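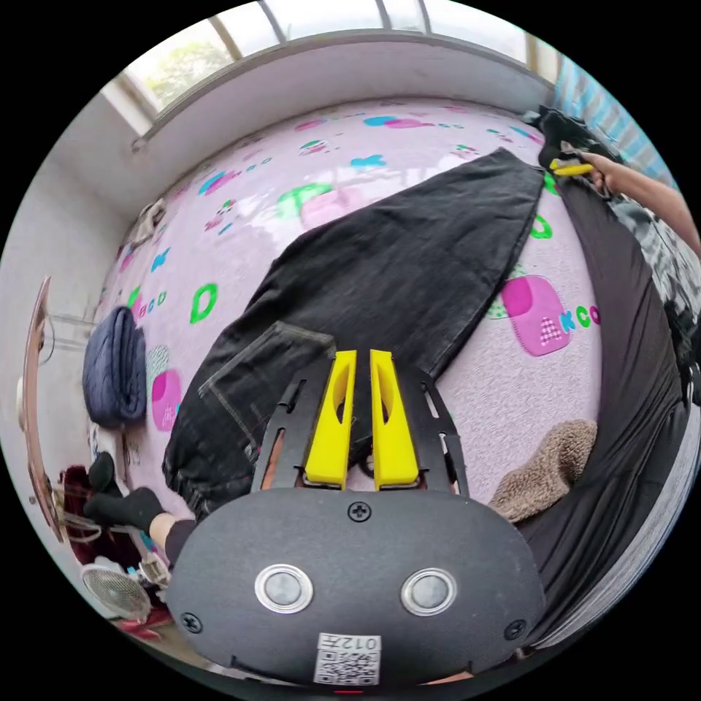

How many pairs of jeans does the Lakwood Trevon drawer insert hold?

Eight pairs of adult jeans in regular-weight denim, one per slot, up to a 38-inch waist. Heavier denim, lined pants and wide-leg cuts may need two slots per pair.

Lakwood Trevon Drawer Insert for Jeans and Pants

The Trevon is a one-piece slotted insert that stands folded pants on edge in a dresser drawer. Each pair is stored with the fold facing up and can be taken out without moving the pairs on either side. The insert sits directly on the drawer bottom and needs no screws, adhesive or liner.

Specifications

Outside length: 28 inches
Outside depth: 13 inches
Height: 8 inches
Slots: eight, fixed width
Body: molded polypropylene, matte finish
Base: closed, with ribbed floor
Colors: Indness Gray, Parisi White
Assembly: none

Measure the inside of the drawer before ordering. The clear opening must be slightly larger than the outside dimensions above, and the drawer must close over the full height of the insert. Drawer slides that project inward at the sides reduce the usable length. Take the measurement between the slides, not between the drawer walls.

Folding for the slot

The slot width is set for one folding pattern. Pants folded another way will usually fit but may stand above the divider — a problem in shallow drawers.

1. Empty the pockets. Close the zipper and button.
2. Lay the jeans on a bed or other large surface. Direction does not matter. A diagonal lay across the mattress, as with the dark pair on the lavender-pink printed sheet, gives long legs more room than a straight lay across a narrow bed.
3. Flatten the hems. A wide hem tends to fold back on itself, and the doubled cloth makes a thick spot in the finished packet. Hold the hem at the end and pull the leg out to its full length.
4. Place one leg over the other, with the side seams lined up and the cuffs even.
5. Tuck the point of the seat in so that the long edge is straight.
6. Bring the cuffs up to just below the waistband.
7. Fold in thirds from the closed end and press out the air.
8. Stand the packet in the slot, fold up.

Dark denim can transfer dye to light bedding. Wash new jeans before folding them on a pale sheet, or put a towel down first. Keep quilts and fleece items clear of the work area, as loose fibers show on black cloth.

Load and wear

The dividers are joined to the base along their full length. In shop testing, a loaded divider was flexed 4000 times with no cracking at the joint. The test was run at room temperature and does not cover use in unheated storage. Ruth Bickerstaff, who wrote the test procedure, recommends filling from both ends toward the middle when fewer than eight pairs are stored. An uneven load will not damage the insert, but the outer dividers lean if the end slots are left empty.

Care

Wipe with a damp cloth and mild soap. Do not use solvent cleaners. Do not put the insert in a dishwasher — the long walls can warp. Let it dry fully before loading.

Ordering notes

Sold singly. Indness Gray ships from stock. Parisi White is made in batches, with the next batch due in August. Two inserts can be placed front to back in a deep drawer but do not lock together. Replacement dividers are not available.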